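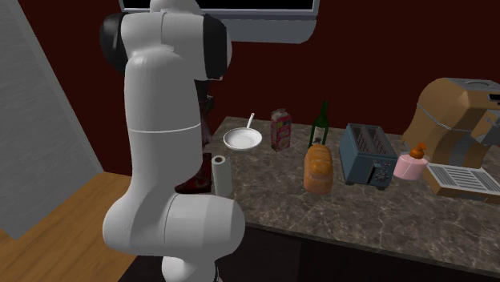 The break room counter in the simulator, with the arm beside the counter.

How to get your break room ready for a counter robot

When Mansilla decided to let an arm handle the tidying in our staff kitchen, most of us on the second floor had opinions, and I had more than my share! I'd been setting out breakfast for 70 people for years and I liked my way of doing it. We practiced in the simulator first, and I'm very glad we did, so let me walk you through it the way Delia Painemal walked me through it.

1. Model the counter you have. Put in the toaster, the coffee machine, the bread, the paper towels, all of it. Our first try was a bare counter, and it taught us very little about a morning at work.

2. Write down who does what now. Sit with the people who clear up (bring coffee, it takes a while) and list every chore. Ours wanted to hand over plates and late-night cleanup, and they wanted to keep the food and the chatting that goes with it.

3. Run the small jobs slowly. Start Skisar at 50 percent speed and watch from the gripper view as well as the room view. Plates deserve extra patience, especially when something else is right over them and the fingers are in close on both sides.
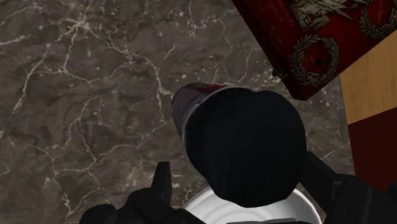

4. Let the staff call the stops. Everyone on the kitchen crew should get a turn at the pause key, and every pause goes in the log with a line in their own words. We ran 562 practice rounds, and those notes changed our plan more than the scores did.

5. Settle the hours before anything is switched on. Our crew went from 12 evening shifts a month to none, and the hours moved to mornings with the pay left alone. Get that in writing, and post it by the sink where people will read it.

6. Go over the list again in July, or whenever your new folks start. I still slice the bread myself.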